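The Basket by the Door, and Other Small Victories

2 Apr 2022

I have a theory that every house has one flat surface that eats things. In ours it's the table in the hallway. Keys go in there, mail goes in there, single gloves, the good tape measure, a library card I had already paid to replace. By the end of winter you couldn't see any tabletop at all, and I'd started putting my keys on TOP of the pile and then being shocked when they slid down the back.

So last weekend I cleared it. All of it! I dragged over a big cardboard box, swept the whole mess in with my arm like somebody in a movie having a tantrum, and then sat on the floor with a cup of tea and went through it piece by piece. It took the entire afternoon and two refills. I found 4 dead pens, a Jolto catalog from a previous June, a birthday card I never mailed (sorry, Shagufta) and a dog leash. We have never had a dog.

What I wanted at the end of it was simple. One table, a plain cloth over the scratches, a basket for whatever comes in the door, and nothing else. I've been a bit obsessed with the look of pale cloth and natural weave together ever since I saw it at my cousin's place, where it makes even a bunch of junk mail seem sort of deliberate.

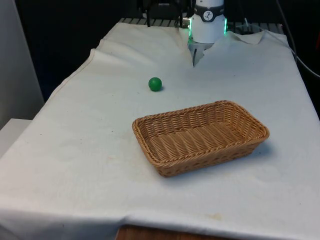
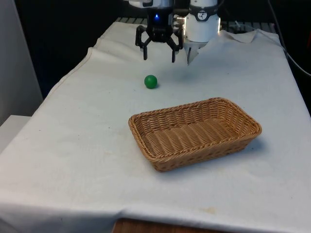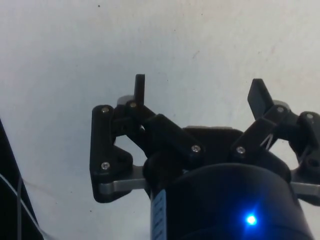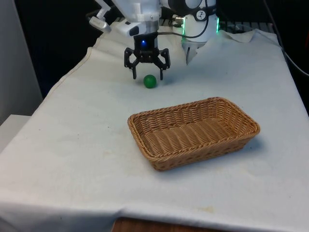 I've bought a lot of baskets in my life and most of them were wrong. Too deep, usually. You drop your keys into a deep basket and that's it, you're digging for them every morning with your coat half on while somebody honks outside. The shape I keep coming back to is the one in the first picture, shallow and rectangular, with rounded corners and a thicker braided rim going all the way around the top. You can look straight down onto the floor of it, so nothing gets to hide. Mine is a little longer than that shape wants to be, but it has the same low sides, and it cost me 20 dollars from the secondhand place next to Trondonska, where I had gone for light bulbs. (I forgot the light bulbs.)

Now, the cloth. I ironed it. I want credit for that, as I have not ironed a single thing since a wedding. It looked crisp and hotel-like for one evening and then it was all creases again, and you know what? I like it better creased. A perfectly smooth white cloth makes me nervous, like I shouldn't put anything down on it. With a few wrinkles it looks lived with. I did make one mistake, which was buying a cloth that hung almost to the floor on the side people walk past. My neighbor Haris Niazi came by to return a drill, caught the corner with his bag and very nearly took the whole arrangement down the hall with him. I've since hemmed it up by hand. The stitches are terrible and they face the wall.

There's a bigger question, which is what the basket is FOR. I tried having no rules and in two days it was the old table again, only woven. So now the rules are: keys, sunglasses, outgoing mail. Gloves go in the drawer. Receipts go in the envelope in the kitchen – I'm using the Sethi method for those, meaning my friend Sethi told me to get an envelope and I got one. Everything else has to keep moving to wherever it lives, and if it doesn't live anywhere yet, well, that's a conversation.

The family has been mostly okay about this. My husband complained that he couldn't find his wallet, and it was in the basket, where it isn't even supposed to be, so I count that as half a win. My son put a tennis ball in there on the first day. I took it out. He put it back. I've decided there are bigger hills and the ball can stay.

I also got tempted, I admit, by a set of drawer organizers in the Drekska sale. They were 60 dollars for what amounted to small trays, and I had them in my cart for most of an evening before I remembered I own a whole stack of empty tea tins. The tins are in the drawer now. They rattle when you open it, but batteries are in one and stamps are in another and I knew where the stamps were this morning without thinking, so that birthday card is finally on its way to Shagufta. It will arrive very late. There's a long apology on the back.

Next up is the shelf above the washing machine, which has paint cans on it that I'm scared to open. I might need another basket for the clothespins, a smaller one this time, and if anybody has a good way to get the dusty smell out of secondhand wicker, please leave it in the comments. I've tried baking soda and a day on the porch, and it still smells a bit like somebody's attic.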